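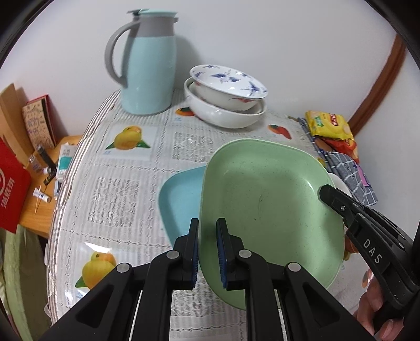 Will the table-clearing work take hours away from the people on the dish crew?
Hours at Skarurcombe are staying as they are through the end of the grant, and the crew have that in writing.

Home | Projects | Grants | Reports | Contact

Second progress report to the Stougaard fund
Prepared by Ezekiel Mbeki, Zultberg Kitchens, 29 April 2026

Dear friends at Stougaard,

It has been a busy stretch since I wrote to you in January, and I'm so glad to have real news this time! You'll remember that our kitchen at Skarurcombe has been feeding people since 1969, and for nearly all of those years the sorting and stacking of dishes has been done by hand, by folks whose wrists have paid for it.

Where the work stands

Our goal for this period was 3000 recorded handlings of plates and bowls with the hand-held grippers, and we finished with 3950. Clusance, who are building the sorting arm, take those recordings and use them to teach it how a dish ought to be picked up and set down (they've been patient with our many questions, I must say). About 2000 of them are plates. Bowls are slower going, especially when one has to be handled while it sits inside another, and I'd like us to spend more of the summer on those.

What the crew tell us

The biggest change so far is in how people's days are put together. Two of our longest-serving dishwashers now spend part of each shift recording, at their usual pay, and they have become the ones Clusance calls when something doesn't make sense. They were wary at first, and I don't blame them. One told me she had never been asked how she stacks bowls before, and then she talked about it for most of a lunch break. Others would still rather stay at the sinks, which is fine with us, and nobody has been moved who didn't want to be.

Sore hands are still a worry. Holding a gripper for a long time is tiring in its own way, so we've shortened the recording turns and added a rest between them.

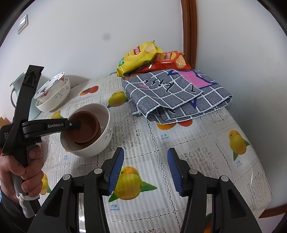 What we need next

We'd like to move the unspent training money into the summer, so that four more of the crew can learn the recording work before the arm arrives. I'll send the revised budget separately, along with the signed hours agreement you asked for.

With warm thanks,
Ezekiel

3 comments | 12 shares

This site uses cookies. By continuing to browse you agree to our use of cookies. Accept | Settings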